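Zurton tabletop kit, dish nesting package: worth it?

jugah_bench
We've had the Zurton kit on trial since October. Two-finger gripper, fixed camera, and their dish nesting package, which is sold as an add-on. We run it on plastic bowls and cups over a green cloth. Our log stands at 1000 picks. Rim grasps are good on the wide bowls. The trouble is release height when bowls go inside other bowls. 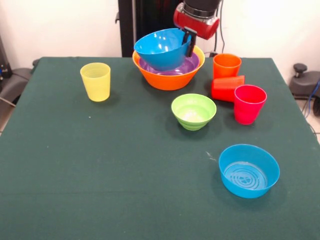 The default release is 14 mm above the expected contact point. I dropped it to 8 and got fewer bounces, but the force stop trips more often if the lower bowl is off center. The manual gives one line on this. Support at Isthorpe told me to leave the default alone.

torque_limit
Leave it alone, then. 8 mm leaves no margin for thin plastic. What grasp depth are you using?

jugah_bench
9 mm below the rim. Deeper than that and the fingers foul the wall on the small bowls. Cups are a separate problem – the package has an upright grasp and nothing for one lying on its side. The quote lists "mixed tableware", so I expected both. On deep bowls I now open the fingers fully before the approach and go straight down over the rim.
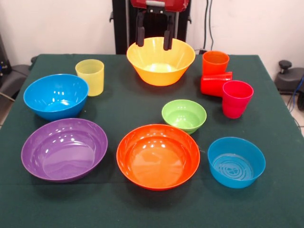 Suryani Ngui: Full opening costs you cycle time, and I don't agree it's needed. We set a per-object width in the Clirnum plugin and never went back. The complaint about cups is fair.

jugah_bench
Is the plugin covered by the trial license?

Bautista Sepúlveda: No, it's billed separately. Ask for it before Friday if your trial is close to ending, as they won't extend for add-ons.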